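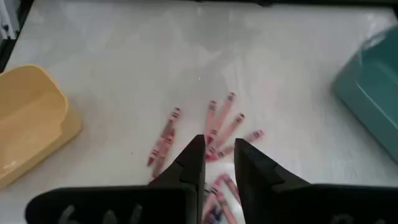

Figure 4. Gripper fingers and crayons on a white tabletop.

4.2 Condition grades and what sellers do with them

We now turn to the part of the study we most looked forward to writing up: how students describe the condition of a textbook when they offer it for resale, and how far the buyer's own check agrees with them. Two buy-back services supplied records. Rakach takes books by post and grades them on arrival. Trosow runs a counter on campus in May and again before the autumn term, and grades each book while the seller waits. Both use the same four words (new, good, worn, poor), and both ask the seller to pick one before any price is shown.

The sample held 3000 offers after duplicates were removed. Of these, 1085 came from the Trosow counter and the rest from Rakach. Multi-volume sets were treated as one offer if they shared an ISBN and as separate offers if they did not, a rule we borrowed from Rakach's own stock system. Access codes were ignored throughout, even when the seller mentioned one.

The first result is a lovely one. Sellers are far more honest at the lower end of the scale than earlier work on second-hand goods had led us to expect. A book called "poor" by its owner was almost never moved up by the grader, and the free-text notes that came with these offers were full of useful detail: tea on chapter nine, a missing index, the previous owner's lecture notes in green biro all the way through. The trouble lies in the middle. "Good" was used for books with clean pages and a split spine, for books with a perfect spine and highlighter on every page, and for a fair number of books still in their wrapping.
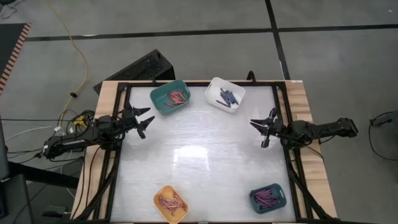 The grade boundary between good and worn deserves a closer look, and it is where the two services differ most. Rakach graders work from a written guide with a page on highlighting, a page on bindings and a page on damp. Trosow's counter staff have no guide, but they see the seller's face and can ask. We had assumed the guide would win easily. Agreement between two graders looking at the same book was in fact slightly better at the counter, and when we sat with the staff the method was wonderfully simple: they keep a few books of each grade within reach and hold the new arrival against them. Sorting against a visible group is a much easier job than sorting against a sentence. The four bins in Figure 5 make the point nicely - with red crayons together in one and dark blue in another, a stray dark blue crayon among the red would stand out at a glance, and no rule about what counts as blue is needed. A worn copy placed among good ones shows itself in much the same way, and the staff spot it before they could say which page or corner gave it away.

To test this away from the counter we drew 1000 Rakach offers at random and had them graded again, first from the guide alone and then with a small reference shelf to hand. The shelf, which we called Ojo in our working notes and which kept the name, held books from the same subject area as the batch being graded. This matters more than it sounds. A law textbook and a drawing manual wear in quite different ways, and a grader who has just handled a pile of one tends to be harsh on the other. With the matching shelf in place, disagreement at the boundary fell clearly. With a shelf from the wrong subject it rose again, though never above the level seen with the guide alone.
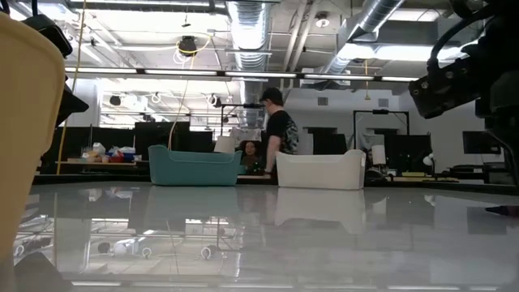

Figure 6. Two open plastic baskets, teal (left) and white (right), on the far side of the tabletop.

A further 700 offers were used to see whether sellers could be helped in the same way. These came through Jivutetti, the online form that Rakach tried out for one term, in which the seller picks from photographs of spines, covers and page edges before seeing any of the four words. The gain was real and, to us, very exciting: the middle grades separated well, and fewer offers were marked down on arrival. Time spent on the form went up a little. Sellers with more than one book seemed to speed up after the first, but the form did not log single pages and we cannot say where the time was saved.

One limit should be kept in mind when reading Section 4.3. Sellers who gave up partway through the form left no record.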